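Knife Slip on the Kitchen Bench: Questions We Keep Getting

Maintained by Enikő Orbán for everyone with bench access at Prollelora. Last changed in March.

What happened?

The arm let go of the cleaver halfway through a lift on a Saturday afternoon. The knife landed on the floor and slid under a chair. No one was hurt. Suha Jaber was at the desk and hit the stop, by which time there was nothing left to stop.

Was it a one-time glitch?

That was the first explanation offered and I don't buy it. We went back through the Datau logs, 2,522 lifts in all, and found 2 more where the knife shifted in the fingers and was put down before it could fall. Both were marked as successes, so read the success rate with that in mind.

What caused it?

We have a likely cause and no proof. Grip force was set to 45 percent, a value carried over from the wooden spoon tests. Hrvoje Petkov thinks a smooth handle needs far more. Nasrallah, who sold us the gripper, suggested worn finger pads. The pads were swapped and the next slip test looked better, but the force was raised to 80 percent the same morning, so we can't say which change did it. Please don't write "fixed" in the log.

Doesn't the software detect a dropped object?

It's supposed to. The Golter controller judges a grasp by how far the fingers have closed. If a handle turns without getting thinner, the number stays the same and the software is perfectly happy. Treat the "object held" light as a guess.

Can I reach in if the arm isn't moving?

No. An arm waiting for its next command looks the same as one that's shut down. Pause in the software doesn't count either. Press the hardware stop, say out loud that you pressed it, and wait for the operator to answer. This covers the clamps and the rack side of the table too, where people tend to assume they're out of range.

Why not use a dull or plastic knife?

Antonina Vakulenko has asked for this twice and I agree with her. The argument against is that a substitute has the wrong weight and balance. Maybe so, but I haven't seen a result yet that depends on it. Until it's settled, cleaver sessions need two people, cut-resistant gloves for loading, and closed shoes.

Which position should I worry about most?

Any hold with the cleaver upright over the board. The handle is down at the tablecloth and the broad blade is up between the fingers, so your usual idea of where it's safe to grab is upside down. Don't take the knife out by hand until the stop is in.
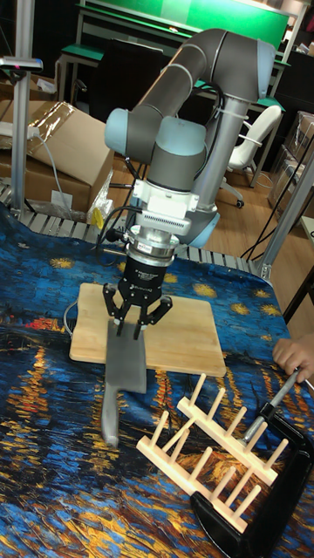 Who do I tell about a near miss?

Meriem Benkirane, the same day, even if the knife never left the fingers. Include the grip setting and the log time. "It wobbled a bit" with no time attached is no use to her.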